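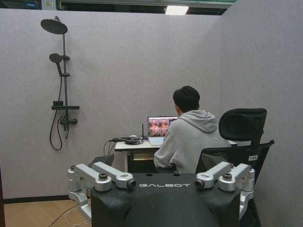
I'd been told to look for the shower, so I did, and sure enough it's the first thing you notice when you come round the corner at Cevside. A big black rain head, a handheld one under it, a shelf, a looping hose, and right next to it a desk. Byung-chul Jin has had this corner since December and he's very fond of it.

"People ask if I wash in here," he tells me, grinning. "I say yes, at 8 every morning, bring a towel."

He fits out small rooms for a living, mostly bathrooms, and the shower set was his own choice. He looked at 10 of them before he settled, all black (he can't stand chrome, and we lost a good few minutes to that). The walls took longer. He wanted a plain light grey so that the black would stand out, and the people at Jilness kept sending him swatches that were nearly it.

"Three boxes of swatches! I've still got them at home. My daughter made a book out of one lot."

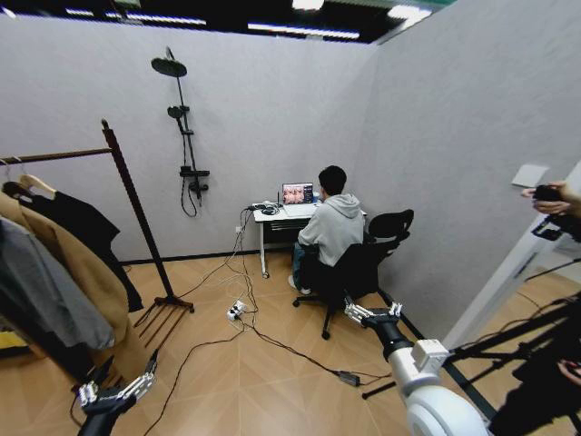 The floor is the bit he'd talk about all day if you let him. The tiles are laid on the diagonal, in a warm tan wood look, and he reckons that makes a small room feel wider. I said I'd have gone straight across and saved myself the cutting. He looked quite hurt.

"You do lose more in offcuts, I won't lie. But you walk in and your eye goes to the corners. Straight lines, you just see how short the room is."

And the cables? He sighs when I bring those up. There's a power strip on the floor and leads going most ways from it, and his plan (he has had this plan for a while, I gather) is to get a proper tray from Wang fixed under the desk. He was quoted £227 for the whole job, tray and fitting, and thought that was cheeky.

"I can do it myself in an afternoon. I just haven't had the afternoon."
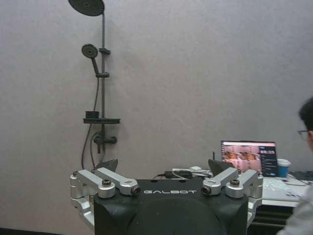
I asked what he'd change about the shower, now he's lived beside it. The shelf, he said, straight off. It's a good shelf but he'd have it a touch deeper, enough for a big bottle of shampoo. He has told Flellell as much, twice, and they were very polite about it.

"My mother puts her bottles on the floor, and then she kicks them. Give her a deeper shelf and she's happy."

His next room is a narrow one with a sloping ceiling, and he's already drawn it on the back of an envelope for me. The tiles are on the diagonal again.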